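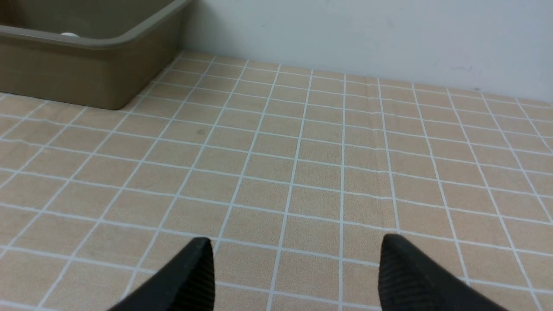 Hoi-yan Cheung wrote in to say that my July piece on libraries had missed the point, that people in Kelbridge don't want more books on the shelves, they want the place open after work. She is right, and I've been thinking about it ever since!

So let me have another go, because evening opening might be my favourite subject in the world. Kelbridge library shuts at five. Midbridge, one stop up the line and a smaller town by any measure, keeps its doors open until nine on 3 nights a week, and I'd urge anyone who doubts the value of that to go and sit in it. I went last week, meaning to stay for half an hour, and came home on the last bus with a history of canals and a book of Portuguese soups.

What a room it is at eight in the evening! There were teenagers doing chemistry at the long table, a man in work boots reading the motoring magazines from front to back, and two women learning to knit from the same library book, which they had propped open with a tin of mints. The heating was on. The lights by the window are the old yellow sort - kind to everybody - and somebody had put the crossword out with a pencil on a string.

Midbridge lent 1,988 books in its first evening season, and I'm told 34 people joined on the opening night alone. I don't care that much for figures, but I do like that one. Thirty-four people who presumably had always meant to join, and had always been at work.

The usual objection is money, and I don't want to wave it away. Staff have to be paid properly for late hours. The sum talked of for a trial in Kelbridge is £3,000, which would cover a winter of evenings at the main branch. We spend more than that on hanging baskets (and I love the hanging baskets).

The other objection is that everything can be read at home now. Some of it can. But home is where the washing is, and the telly, and a small flat with four people in it has no quiet corner at any price. A library gives you a chair and asks nothing for it. You can read badly, or doze, or look up your grandmother's village in an atlas and forget to go home.

Start small, I say - one late night, kept to all winter so that people learn to trust it. I'll be there with the soups, which are due back and which I'm hoping to renew.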